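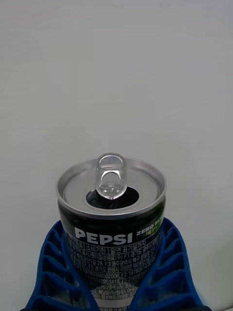

An opened drinks can, with the tab standing up.

Reading Hebrews slowly

I have been working through the Letter to the Hebrews since March, mostly at the kitchen table before seven in the morning. I am on chapter 4 and I expected to be much further on by now. I have been stuck on the word 'rest'.

The writer takes it from Psalm 95, where God says of the wilderness generation that they shall not enter his rest. In the psalm the obvious meaning is the land. They grumbled, they hardened their hearts, and they died on the wrong side of the Jordan. The writer then points out that if Joshua had given the people rest, there would be no reason for the psalm to speak of another day long afterwards. So the promise is still open, and he goes back to Genesis and the seventh day to say what sort of rest it is.

I had read that argument many times and always took it to be about heaven. Reinaldo Coutinho, who led our Lent group at Rerkivley, thinks this is only half of it. He kept returning to verse 3, 'we who have believed enter that rest', which is in the present tense. The older commentaries he lent me disagree about how much weight the tense will bear. One reads it as a plain present, something believers already have. Another says it states a principle and leaves the time open. I lean towards the first, but verse 11 tells the readers to make every effort to enter, and you don't tell people to do that if they are already fully in.

Then there is verse 9, where the word changes. Up to that point it has been katapausis, the word in the Greek version of the psalm. In verse 9 it is sabbatismos, which appears nowhere else in the New Testament and means something like keeping a sabbath. Most English Bibles say 'a Sabbath rest' and move on. I don't have enough Greek to argue with anyone, but it does suggest an activity as well as a place – people keeping a feast, with worship in it.

My main guide has been Balogh's commentary, the one-volume edition, 486 pages with very small footnotes. It is good on the psalm and rather thin on the warnings in chapter 6, which he seems keen to get past. I have also been using the Brevska study notes, which are shorter and better for a weekday. I gave up on the audio lectures after the second one. The speaker was sound enough but I can't follow an argument about verb tenses while washing up.

The 40 years in the wilderness come up twice in chapter 3, attached to different things. In verse 9 they are the years the people saw God's works, and in verse 17 they are the years he was angry. The psalm itself has only the anger. Balogh gives this a paragraph. I would have liked a page.

Chapter 5 next, and Melchizedek after that. I will probably skip ahead and read Genesis 14 first.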